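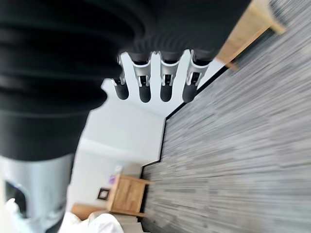
Havlíček hotel bedroom set — duvet cover, skirt and base

The Havlíček set is supplied by Kanddale for guest rooms and staff flats. It consists of a white duvet cover, a pleated bed skirt and an upholstered base. Items may be ordered separately.

Duvet cover
Cotton-rich weave, 200 cm wide, white only. The foot end is closed with ties; the other three sides are sewn. Wash at 60 degrees and remove from the dryer while slightly damp. Shrinkage after the first wash is up to 3 per cent in length.

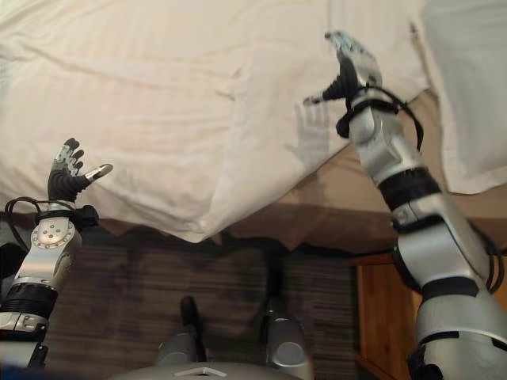 Covers from the June production run onwards have a wider hem. Older covers can be mixed with them on the same bed size, but the hems will not match when folded on a shelf.

Fitting
Lay the cover inside out on the mattress, align the two top corners of the duvet, and turn the cover back over it.

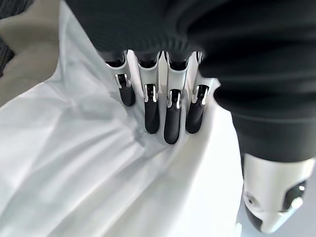
The weave is pressed flat at the factory and carries no easy-iron finish. Storage in the bag leaves fold marks. White fabric left crumpled on the bed will keep its creases, so shake the cover out and smooth it from the centre towards the sides. A cool iron may be used on the top face.

Skirt and base
The skirt hangs in soft pleats and is held under the mattress by its own flat panel. The base is beige, on wooden legs. Lastum felt pads are available for hard floors — they are not needed on carpet tiles.

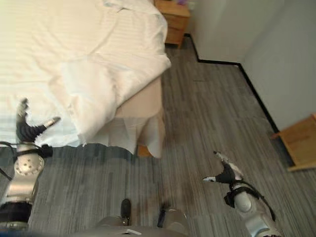

Ordering
Order code: Uno 252
Minimum order: 3 sets
Page revised: 2022-11-30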